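Progress report on the play kitchen sets, to Stavent, 1st May

This report covers the second part of the grant, which pays for play kitchen sets for the Pirkix toy library in Bindau. Spending to date is $2,486. Another $800 is set aside for storage and replacement parts and has not been touched.

## Sets and contents

In April we finished sorting the donated kitchen things and the new stock. We now have 212 pieces on the list. Anything cracked or sticky was taken out first. The rest was grouped by use: plates and bowls, cups, play food, and appliances.

The play food is what children ask for most. The orange half, the strawberries and the peeled banana go in the same set as the big lavender plate, so there is something to serve them on.

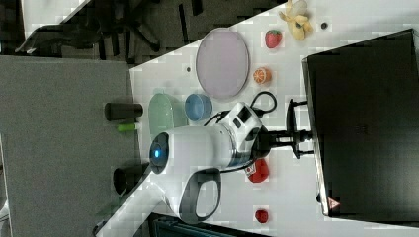 ## Colors and matching

We agreed to keep the colors soft where we could. The light blue bowl and the pale green pieces sit well with the lavender plate, and families can see quickly which items belong together when they pack up at home.

The colander is the largest green piece. It takes up a lot of room in a box, so the small bowls are stored inside it.
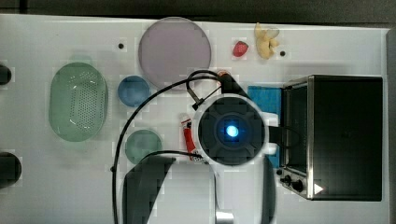

Box labels are still to do. The first ones were printed too small, and Okonkwo Print is redoing them at no charge. Each label will list the contents by name. We expect them before the next loans go out.

## Appliances and bottles

The toaster oven has a glass door with a black handle, and two control knobs. It goes out as a separate loan, as it is too heavy to share a box with the cups. The ketchup bottle with the white cap stays with the food, and the mint-green mug goes with the light blue cup.
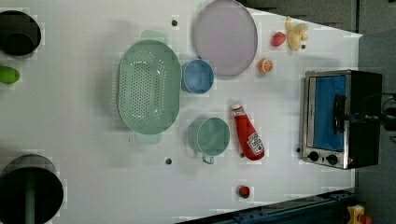
**What happens if a family returns a set with a piece missing?**

The set is held back for 2 weeks while we contact the family. After that the piece is replaced from the parts budget and the set goes back on the shelf.

## Next steps

- Put the new labels on all boxes
- Buy shelving from the storage money
- Send Stavent the loan figures with the final report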